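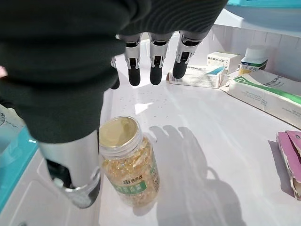 Ticket 819: Right hand loses its grip position after parking

Opened by: Rizal Ismail
Assigned to: Qiuyue Ren
Where: Harawira shared workshop, tray bench
Status: open

Problem: we send the hand to hover over the tray beside the capsule jar, park it, then send it back. It comes back off to one side and the thumb ends up too near the lid. The Stunarance build notes say to re-zero and carry on. I have re-zeroed it more times than I care to admit and I no longer believe in it.

Log

Rizal: The knitted cover is my first suspect. It sits over the back of the hand and I think it drags when the wrist turns. Berkay says cloth can't do that. I'd like to see that tested before I accept it.

Qiuyue: Firmware is 202 on both arms, so please stop blaming the update. Look at the cable first. With the arm in park it comes in low from the left and ends up at the dark pad on top of the joint housing. If that pad pins it, the joint has something to pull against.

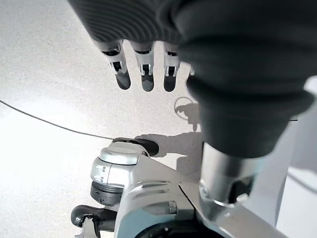
2 min read

Rizal: Fine, I looked. The fingers point down and the tips are clear of everything, so the hand itself isn't catching in park. That leaves the cable or the cover. I still say cover, though I'll grant the cable has no business going anywhere near that pad.

Indrek: Kitmont sell a clip for this. I have one in a drawer and it has never stayed on. Use tape.

Rizal: Two runs with the cover pinned back. First one landed right, second one didn't. That proves nothing either way, before anyone claims it does.

Qiuyue: Did you move the cable between runs?

Rizal: No. Another look at park, then. The cable runs diagonally down across the left and looks taut to me. I don't like that at all.
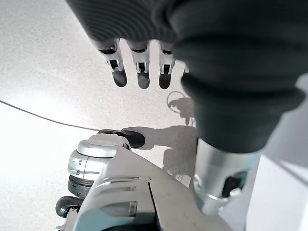

Next steps

1. Power off and lift the cable clear of the pad by hand.
2. Tape it with some slack - not the Kitmont clip.
3. Leave the cover as it is, so we only change one thing.
4. Repeat the tray run and write down where the thumb stops each time.

Berkay to do the runs. Ticket stays open until I've seen the numbers myself.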